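Sunthorpe Takeaway Cup and Straw Pack
Benmoussa Catering Supplies
Updated August 2023

Cups and straws for counters, canteens and market stalls, sold together so that the two run out at the same time. The pack suits places that serve mostly cold drinks and have little storage space.

The cup is printed in black and white and goes with most menus and counter signs. The straw is plain white and long, and it stands well clear of the rim, so it is easy to pick up and easy to drink from without tipping the cup.
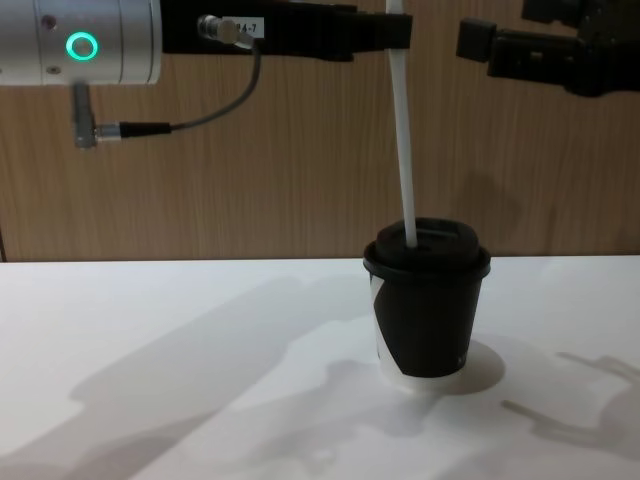
What you get
50 cups
50 straws, in their own inner sleeve
Lids are sold separately (see the Steline range)

Ordering
Packs are sold singly or by the carton. We have 114 cartons in stock at the time of writing. Orders placed before noon leave the warehouse the same day. Customers with an account can set up a repeat order and change the amount at any time up to the day before it goes out.

The printed design changed in January. The size and shape of the cup did not, so lids bought for the old design still fit. If you need cups to match a batch you already have, put a note on the order and we will check what is left.

Setting out
Keep cups stacked upside down on a clean, dry surface. A plain white tabletop works well for a self-service point, as spills show up at once and can be wiped away. Put the straws within reach of the cups but away from the sink. 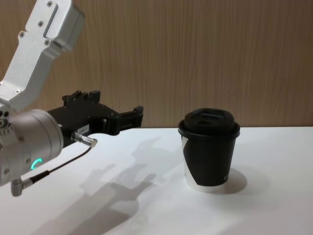

Leave enough room on the table for people to put a drink down while they add the straw. If space is tight, keep one sleeve of cups out and store the rest underneath. Opened sleeves should be folded over and used first.

Storage
Store flat, away from heat and strong smells. Do not put anything heavy on top of the carton. Cups and straws are for single use and should not be washed.

Returns
Unopened packs can be sent back within 2 weeks of delivery. Quote the order number and the pack code, HIRKATORA 1,287, printed on the carton.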